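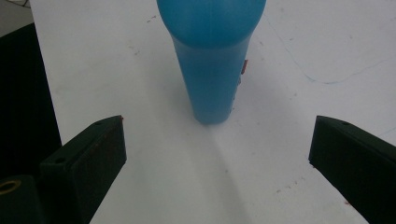

Fletbridge Opens Its Old Town Walking Route, and I'd Love for You to Come See It

12 shares | 3 comments

FLETBRIDGE, January 20, 2019 - I've been running the visitor desk in Fletbridge long enough to know the first thing people ask me when they come through the door. They want to know what there is to do besides the castle. Well, I finally have a good answer for them! The Old Town Walking Route is open, it's free, and you can start it right outside my office.

The route goes from the market hall down to the river, crosses the footbridge, and climbs back up through the Chambi quarter, where the dyers and the rope makers used to live. It's 3 miles if you do the whole loop. You could do it in a morning, but I'd take the day (there's a bakery at the halfway point and I have never once walked past it without going in).

We put up 12 stops along the way, each with a short sign telling you what used to go on there. My favorite is the old toll house. Travelers coming in from Plurkberg had to pay by the wheel, so the story goes that farmers would carry their carts across in pieces. I can't prove that one, and the sign says so, but I've heard it from too many families to leave it out.

If you've got the legs for it, don't skip the bell tower. There are 241 steps to the top and they get narrow near the end, so leave the big backpack with us at the desk. On a clear day you can see the whole valley and the first of the Plurkberg hills. Early evening is when I'd go, when the tour groups have left and the roofs turn that deep orange color.

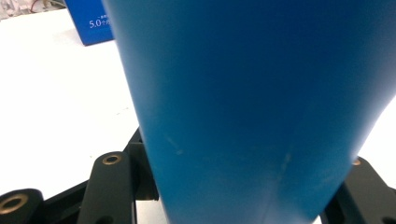 Now for the practical stuff. The walk itself costs nothing and never closes. The bell tower is open every day except Monday, 10 a.m. to 4 p.m., and you buy your ticket at the foot of the stairs. Free paper maps are at the visitor desk, the train station and most of the hotels. The first half of the route is flat and fine for strollers and wheelchairs. The Chambi half has cobbles and one steep lane, so we marked a gentler way around it in green on the map.

Getting here is easier than it used to be, too. The Brimari bus now stops at the market hall, and if you're staying over in Plurkberg you can ride in after breakfast and be back in time for dinner. Drivers should use the river parking lot, where there are 368 spaces. The streets inside the walls are for residents only and yes, they do give tickets.

I also want to put in a word for winter. Everybody comes in summer, and I get it, the café tables are out and the river is pretty. But right now you can have the cloister garden all to yourself, the museum has its stove going, and the soup at the market hall is the best thing I eat all week. Rooms are cheaper as well. If you'd rather wait for warmer days, the guided version of the walk starts in spring and runs through October, with an evening tour added once the light allows it.

Travel writers and tour planners, please get in touch! I'm happy to walk the route with you, open up the tower early, or send over maps and the text of the signs. Stop by the Fletbridge visitor desk next to the market hall or call during office hours and ask for the walking route. You'll most likely get me.

Share this | 241 views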